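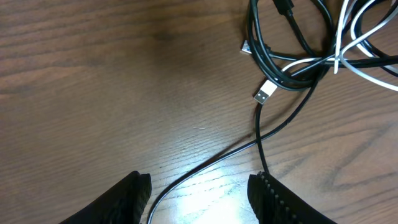
Quiénes somos

Cemitov es una entidad dedicada a la recogida, clasificación y reutilización de cables y pequeños accesorios electrónicos procedentes de hogares, oficinas y centros educativos. Iniciamos nuestra actividad en el año 2000 como un servicio interno de Promex y desde entonces hemos mantenido un mismo cometido: alargar la vida útil de materiales que suelen acabar olvidados en un cajón.

Nuestra actividad

El material se recibe a granel, con frecuencia enredado. Cada lote se extiende sobre una mesa, se desenreda a mano y se separa por tipo de conector, longitud y sección. Los cables USB constituyen el grupo más numeroso, seguidos de los de alimentación y los de red. A continuación se revisan la cubierta y los conectores, se comprueba la continuidad eléctrica y se etiqueta cada pieza. Los cables aptos se enrollan y se sujetan con cinta reutilizable – nunca con bridas de un solo uso – y se almacenan hasta su entrega. Los que no superan la revisión se remiten a un gestor autorizado para la recuperación del cobre.

Durante el último ejercicio se clasificaron 3145 piezas, de las cuales más de 2000 volvieron a ponerse en circulación. En la actualidad colaboran con nosotros 183 centros.

Organización

La dirección corresponde a Bradley Cropper, responsable asimismo del área técnica. El taller y el almacén comparten sede en el edificio Mapplebeck. El inventario se gestiona mediante Warix, un registro de desarrollo propio que permite consultar el origen y el destino de cada lote.

Entregas y visitas

Las entregas de material se admiten por la mañana, de 9:00 a 13:30, en la planta baja. Se ruega retirar previamente pilas y baterías. Los centros educativos pueden solicitar una visita al taller, con una práctica de clasificación adaptada a la edad del alumnado. El plazo de solicitud para el curso siguiente se abre en junio.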